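Notizbuch Werkstatt, März, Eintrag 12

Leimversuche für die Schneidbretter, Fortsetzung. Gestern Abend die letzten Proben aus den Zwingen genommen, heute früh ab 7:30 Uhr gehobelt und gewogen. Raum war über Nacht kühler als geplant, die Heizung steht wieder auf Absenkung. Bitte nicht mehr verstellen, solange Proben liegen.

Charge Judow: Buche, stehende Jahresringe, Fugen frisch abgerichtet. Brett 3 wiegt nach dem Hobeln 1,417 kg, vor dem Wässern notiert. Fugen geschlossen, an einer Stirnseite ein feiner Haarriss, der aber im Holz läuft und die Fuge nicht berührt. Markiert mit Bleistift, bleibt in der Reihe.

Charge Visport: Ahorn, gleiche Leimmenge, gleicher Druck. Der Leim ist hier stärker ausgetreten, vermutlich zu satt aufgetragen. Kleines Brett 838 g. Oberfläche nach 180er Korn noch rau im Bereich der Äste, also noch einmal wässern, trocknen lassen, nachschleifen.

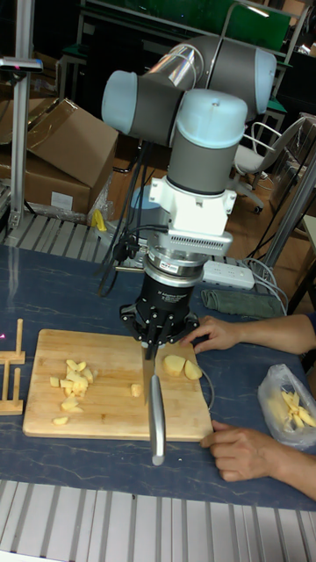
Holzlabor, Arbeitsgruppe Verleimung und Oberfläche

Zum Öl: Die Mischung aus dem Projekt Dirkonora zieht in Buche gut ein, in Ahorn bleibt sie länger stehen. Nach dem zweiten Auftrag war der Ahorn noch klebrig — Überstand früher abnehmen, spätestens nach einer halben Stunde. Lappen flach ausgebreitet trocknen, nicht in den Eimer.

Wässern: Proben liegen seit 10:15 Uhr in der flachen Wanne, Oberseite nach unten. Das breite Buchenbrett hat sich schon leicht geschüsselt. Das war bei der letzten Charge auch so und ging beim Trocknen auf Leisten fast ganz zurück. Trotzdem messen, Haarlineal liegt im oberen Fach.

Offen:
Stirnholz der Judow-Bretter ein drittes Mal ölen.
Gummifüße ja oder nein? Ohne Füße kann man beide Seiten benutzen, mit Füßen trocknet die Unterseite besser. Ich würde zwei Bretter mit und den Rest ohne machen.
Leim nachbestellen, die angebrochene Flasche zieht Fäden.
Hobelmesser wechseln, es bleibt eine feine Riefe längs, immer an derselben Stelle.

Nachtrag 16:40 Uhr: Wanne geleert, Proben stehen hochkant auf Leisten am Fenster. Nächste Wägung morgen früh vor dem Lüften.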